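站内搜索 请输入关键词 搜索
打印本页 | 用电子邮件发送

Atcombe 楼一层公共大厅使用例会 会议记录

时间:2018年4月4日,星期三,晚饭以后
地点:一层公共大厅,圆桌旁
主持:阿韦拉多·奥利瓦雷斯(Abelardo Olivares)
出席:一层各用房代表,楼上读书小组、缝纫班、棋友会来的几位,Jenden 茶点铺的老板娘,以及几位听说有热茶就顺路坐下来的邻居,都很欢迎
请假:合唱队的指挥,嗓子哑了,托人带来一张写得满满当当的纸条,下文各处会提到
记录:本人,跟上回一样

一、开场

阿韦拉多先请大家把茶倒上,说边喝边谈,谈到哪里算哪里,但是圆桌的事情今晚无论如何要有个说法,上次拖到散会都没有轮到。他又感谢各位在清明前后这么忙的时候还肯过来,尤其感谢老板娘把店里当天剩下的芝麻酥都端了来。老板娘说别客气,盘子记得还。(盘子会后已还,洗过。)

上次的记录由大家传看。读书小组那边提了一处更正:上次写的是“读书小组要求延长灯光时间”,她们的意思只是希望最后走的人离开之前,门口那盏灯别先关,有位老太太找鞋找了半天。记录照改,记录人在此道个歉,当时确实写得太快,自己回家看也觉得语气硬了些。

更正之后,上次记录通过。

二、圆桌摆在哪里

这一项谈得最久,也最热闹,我尽量把各位的意思都记下来,先后顺序可能有些颠倒,请见谅。

阿韦拉多先说来龙去脉。浅橙黄色桌面的木圆桌是去年 12 月从 Kulkarni 路那边一家收掉的咖啡馆买来的,当时一眼看中的就是它下面只有一根中柱,黑色的底座,坐的人膝盖不会碰到桌腿。搬进来那天大家都很高兴,随手放在大厅里,往后就一直没有正经商量过它该待在哪儿。几个月下来,早上的人把它推到窗边,晚上的人又把它拉回中间,灰色的地面上来来回回都是底座拖出来的印子,擦地的时候看得最清楚。

缝纫班的意见是放窗边。她们白天在这里量布、画线,自然光对颜色要紧得很,藏青和黑在灯底下根本分不出来,上个月就有人把一条裤子的两条裤腿裁成了两个颜色,缝好了拿到太阳底下才发现,全班笑了一个下午。裤子后来送给了那人的弟弟,据说穿得还挺勤。

棋友会希望放中间。他们下棋的两个人坐着,看棋的总要围一圈,靠窗就只剩半圈能站人,后来的人只好伸着脖子从别人肩膀上面看,看不清楚又忍不住要出声,一出声就吵。棋友会的老会长说,桌子在中间,四面都能站,看棋的人心平气和,下棋的人也心平气和。旁边有人接话说,心平气和恐怕跟桌子没有关系。

合唱队指挥的纸条上写:合唱队对桌子放哪里没有意见,只请求排练的时候能挪开,并且挪开以后有人挪回来,因为有一次他们唱完走了,第二天挨了一顿埋怨。纸条背面还写了一句,桌子不要放在钢琴前面,踏板踩不着。

读书小组两边都可以,只说椅子要跟着桌子走。桌子去了窗边,椅子还散在墙根,来得早的人就得自己一把一把搬,她们那里年纪大的居多。

老板娘插了一句,说她做生意的人看桌子,先看人从哪里进、从哪里出。端着热水的人从小厨房出来,头一步就往右拐,桌子若正好在那里,迟早要撞。这句话大家都觉得很有道理,阿韦拉多当场站起来,端着自己的茶杯从小厨房门口走了一遍,又让缝纫班的代表走了一遍,走完两个人都说,偏左一点会舒服得多。

接下来好一阵子都在挪桌子。先往窗那边挪一点,再往回挪一点,坐着的人都站起来让,茶杯先端到窗台上去。挪的时候大家商定了一个办法:抬的人抓住桌面下沿,另有一个人弯腰看底座,底座离地了才走,放下时也要看着放。棋友会有两位一向喜欢斜着推,这次也答应改了。
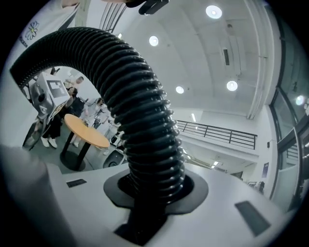
试了几个位置以后,意见慢慢靠拢。圆桌平时就放在大厅中间略偏窗的一侧,从小厨房出来有一条直直的空道,棋友会的人能围得过来。缝纫班白天要用时,可以抬到窗下,用完由当天的班长叫人抬回去。合唱队排练之前把桌子靠到西墙,排练后归位。阿韦拉多说,归位这两个字最容易说、最不容易做,所以他愿意在地上贴几小段胶带,贴在底座外沿的地方,谁来搬都对得准。

缝纫班问胶带什么颜色。灰地面上贴白的显脏,贴黑的又看不见。讨论了一会儿,定为深绿,缝纫班正好有一卷用剩的,不必另买。读书小组的一位提醒,胶带边角要压实,她在 Voltemel 的活动室见过翘起来的胶带,粘在鞋底上,一路带到了公交车站。

关于椅子:圆桌边上固定放 8 把,其余叠在墙边。叠放的时候每摞不超过 5 把,再高了年纪大的人够不着最上面那把,抽的时候也怕歪。有人问坐不下怎么办,回答是再从墙边拿,拿了再放回去,大家都是成年人了,这个不用写得太细。阿韦拉多说还是写上,于是写在这里。

决定:位置照上述办法试行到夏天,到时候再听听各方意见。胶带由阿韦拉多和缝纫班代表一起贴。

三、桌面的保养

圆桌桌面上近来多了几圈杯子印,坐得近的人都看见了。老板娘凑近摸了摸,说有两圈是热水烫出来的白印,用温热的干布慢慢焐着擦,也许还能淡一些,另外一圈发黑的她就不敢说了,像是铁罐子放久了。

缝纫班当即声明,她们的划粉是擦得掉的,针插也从来不直接放在桌面上。棋友会没有人声明什么,只是老会长把自己的杯子默默垫到了棋谱上。

杯垫的事,读书小组愿意做。她们有人会钩,线头也多,钩出来厚薄不一、颜色不一,希望大家不要嫌弃。大家都说怎么会嫌弃。有人提议钩成统一的颜色,读书小组说那就得等到明年了,这个提议就没有往下谈。杯垫做好以后放在小厨房门边的铁皮盒里,用完放回盒里,湿了的先在水池边晾一晾再放,不然一盒子都是霉味儿。

桌面的日常擦拭也顺便说定:用拧干的湿布顺着木纹擦,再用干布过一遍。不要用小厨房那瓶蓝色的去油剂,那是擦灶台的,上次有人好心用它擦了长凳,漆面到现在还发涩。那位好心人今晚也在座,自己先笑了,大家也没有再提。

上蜡一事,阿韦拉多说他父亲从前修家具,家里还有半罐蜂蜡,他找一个没有人用大厅的上午来弄,弄完要晾一阵,届时会在门口贴条子。贴了条子请真的不要坐,上次油漆长凳的条子,贴了跟没贴差不多。

决定:杯垫由读书小组做,上蜡由阿韦拉多负责,去油剂的瓶子上写明“只擦灶台”。

四、地面和进门处

灰地面总的来说大家是满意的,耐脏,下雨天也不太滑。让人发愁的是拖痕和鞋底带进来的细沙。细沙多半是从后院小路上来的,那段路去年铺了新沙,走一趟鞋缝里都是。

有人提议进门一律换拖鞋。这一条反对的人不少,棋友会说他们进进出出抽烟,换来换去一晚上光换鞋了;缝纫班说她们脚踩缝纫机,拖鞋不跟脚;读书小组又想起了那位找鞋的老太太。最后觉得还是在门口加一块粗毛的脚垫实在,大一点,让人走上去至少要踏两步。

脚垫多大合适,议了一阵。阿韦拉多量过门洞,说宽度 100 厘米刚好跟门框齐平,再宽就会顶着伞架,门也开不到底。老板娘说她店里换下来一块,宽窄正好,只是中间磨秃了一些,问要不要。大家说先拿来用着,用坏了再买新的。

拖地仍照老规矩,谁用完谁拖,拖自己用过的那一块就好,不必替别人拖全场。合唱队指挥的纸条上也问到这一条,说他们站得开,到底算用了多大一块。在座的商量以后答复:合唱队拖钢琴周围和站队的地方,桌子底下不用管。请读书小组的人把这句话带给他。

拖把桶请倒空再放回去。这一句每次都写,这次也写。

五、整理柜子和清出来的东西

靠西墙的那排柜子,去年秋天以后就没有彻底整理过。阿韦拉多会前打开看了看,说里面的东西一样样都还认得,就是不知道为什么会放在一起。棋盘下面压着布样,布样下面是合唱队的旧谱子,谱子里夹着一包已经没了香味的茶叶。

大家同意找一个下午一起整理。办法如下:

先把柜子里的东西全部拿出来,摆到圆桌和长凳上。圆桌上要先铺旧床单,床单缝纫班有。

各家认领自己的东西,认领了就当场放进自己的格子。格子门上贴名字,字写大些,读书小组有几位眼睛不太好。

没有人认领的,放进纸箱,在门口搁 3 个星期,过后能送人的送人,送不掉的再处理。老板娘说玻璃瓶和铁盒子都不要丢,她来拿。

旧谱子请合唱队自己看过再决定去留,别人不要替他们扔。指挥的纸条上对这一点画了两道线。

棋友会问,缺了子的棋还留不留。老会长坚持要留,他说缺一个车,拿个瓶盖也能下,他们年轻时候就是这么下的。缝纫班说可以给他们一颗大纽扣,比瓶盖像样。老会长很高兴,当场就去挑了,挑了一颗黑的四眼扣,后面几项议程他一直拿在手里转。

柜子最上面那一层以后不放重东西。梯凳坏了一只脚,还没有修好,修好之前请大家不要站椅子去够,宁可等高个子来。梯凳由阿韦拉多带回去修。

六、小厨房

水壶底下的水垢,老板娘教了一个法子,用白醋兑水煮开,放一夜,第二天倒掉,再清水煮两遍。大家听得很认真,可是问到谁来做,安静了一小会儿,最后缝纫班的代表说她来,反正她早上来得早。谢谢她。

茶杯的问题比较复杂。杯子越来越少,花色越来越杂,有几只明显是从别人家里来的,也有几只明显是去了别人家里。阿韦拉多请各位回家看一看自己的碗柜,看见白底蓝边的就带回来,悄悄放进沥水架就行,不用跟谁说。

芝麻酥很好吃,问老板娘能不能每次都有。老板娘说看当天生意。

冰箱里的东西照旧写名字和放进去的日子。有一罐没有名字的腌萝卜已经住了很久,打开闻过的人说还不错,没有打开过的人都主张扔掉。议而未决,先留着,请它的主人本周来认一认。

洗碗布请晾开,别团着放在水池沿上。

七、大厅里的声音

这一项原本没有列进议程,是读书小组临时提的。她们读到安静的段落,隔壁正好在搬椅子,椅脚在地上一拖,念书的人就要停下来,等声音过去再从头念那一句。她说得很客气,还说自己这边有时候也笑得太响,希望别人也提醒她们。

缝纫班建议给椅脚套毛毡套,布头她们有的是,只差时间。棋友会说他们可以来套,缝纫班缝好了,他们负责一把一把套上去,套得歪了也不许怪他们。两边一拍即合,散会前已经在商量哪天开工,记录人听见的是先做圆桌边上那几把,其余的慢慢来。

另外,进出大门请扶着门。回弹的那个弹簧太有劲儿了,阿韦拉多拧松过一次,第二天门就关不严,只好又拧回去。谁认识会修这种门的人,请告诉他一声。

八、杂项

窗台上的那盆吊兰,读书小组浇了水,缝纫班也浇了水,所以它现在不太好。商定以后只由读书小组浇,缝纫班可以看,不可以浇。

大厅的钥匙仍然放在 Jenden 茶点铺的柜台里,借了请写在本子上。本子上有人签的名字谁也认不出来,请写得清楚一些。

公告栏上过期的通知请各家自己揭下来,图钉拔下来放回小碟子里。有一张寻猫的启事,猫已经自己回来了,主人说想再贴几天,那张照片拍得好。大家同意。

有邻居问能不能在圆桌上办一次生日茶会,孩子刚上学,家里地方小。大家都说好,请提前在门口的月历上写一下,蛋糕刀小厨房有,蜡烛要自己带,桌上务必铺东西,蜡油滴在木头上很难弄。老板娘说蛋糕可以在她那里订,给便宜一点。

九、待办

地面深绿胶带:阿韦拉多、缝纫班代表
杯垫:读书小组,不催
桌面上蜡并贴条子:阿韦拉多
门口脚垫:Jenden 老板娘送来,棋友会的人帮着铺
去油剂瓶子写字:记录人(已写,字有点歪)
整理柜子的日子:各家把方便的下午写在月历上,凑得齐的那天就办
梯凳:阿韦拉多
水壶除垢:缝纫班代表
椅脚毛毡套:缝纫班缝,棋友会套
给合唱队指挥回话:读书小组,顺便带一包润喉糖
腌萝卜:等主人

十、散会

阿韦拉多最后又谢了大家一遍,说今晚谈得细,桌子的事总算有了着落,他心里一块石头放下了。下次例会的日子另行贴在门口,议程想加什么,写在纸上塞进他的信箱即可,口头说的他怕忘。

散会以后大家一起收了杯子,椅子也叠好了。老会长和读书小组的一位先生又在圆桌上摆开一盘,用上了那颗纽扣,记录人走的时候还没有下完。

补记:会后有人在伞架边捡到一副老花镜,棕色镜腿,左边的螺丝是后来换过的,已放在钥匙本子旁边,请失主去取。

打印本页 | 用电子邮件发送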